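Ticket: Marker tracking drops out when grippers are turned inward
Product: Karpenko Pose Tracking, desktop client and recorder
Site: Flallberg
Reported by: Forkulville Software Support, on behalf of site
Opened: 18 Apr 2022
Priority: High
Status: Resolved, monitoring

Summary

The site reports that the pose of one hand-held gripper is lost for short periods during recording. The recorder does not stop and no error is shown to the operator. The fault is found only when the session is replayed, at which point the gripper track jumps to a new position or rotates by a quarter turn in a single step.

Initial findings

The session log shows repeated entries of the form "cube pose rejected, reprojection error above limit" for the left gripper. The right gripper shows the same entry far less often. Gaps are short in most cases, but the longest exceeded the 2,000 ms limit at which the planner discards a segment.

The site was asked to confirm that the cube definition file matched the cubes in use. It did not. The client had loaded the definition installed with the November release, in which two faces of the left cube are listed in reverse order. When only one face is in view, the solver returns a stable pose that is wrong. When a second face comes into view, the two faces disagree and the pose is rejected.

A head view from the site was reviewed. Both grippers are held out toward the white desk, and the left cube presents its front face and one side face to the camera. A second person with a hand-held gripper is standing on the right side of the room, also with marker cubes fitted. Bright light enters from the window behind that person.

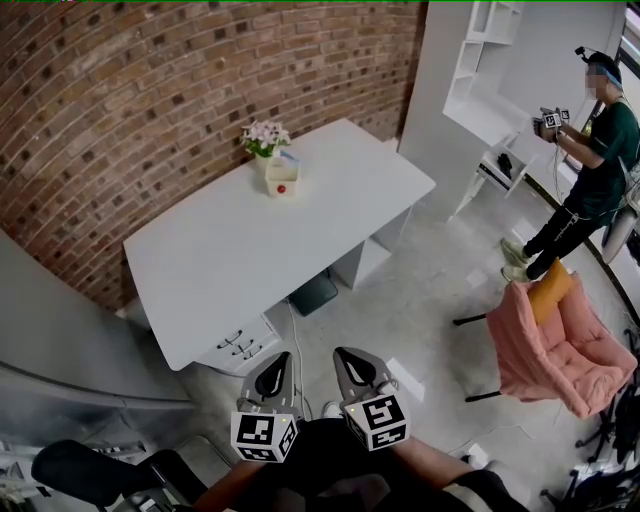 Steps taken

1. Closed the client and cleared the cached cube definitions. Reloading from the menu does not clear the cache in this version.

2. Installed the corrected definition file from the Brarkbridge package server and restarted the client. The file version is now written to the session header.

3. Set the detector to ignore marker IDs not assigned to the active operator. Before this change, any cube in view could be passed to the solver – including those on another operator's device.

4. Changed exposure from automatic to fixed at 8 ms. Automatic exposure was shifting when the window entered the view, and marker corners were being lost on the darker faces.

5. Replayed the stored session with the corrected file. The quarter-turn jumps no longer appear. Two short gaps remain, both at points where the left cube leaves the view entirely.

6. Recorded 10 new test segments at the site. All were accepted by the planner.

Cause

Incorrect face order in the cube definition file. Exposure changes made the fault more frequent but did not produce it.

Actions outstanding

Sessions recorded with the old definition must be reprocessed before they are used for planning. Raw video is sufficient and no new recording is required. The site should not delete the original pose files until reprocessing has been verified.

A request has been entered for the client to warn the operator when two faces of the same cube disagree. No release has been assigned.

The ticket will remain in monitoring until the reprocessed sessions are received from the site.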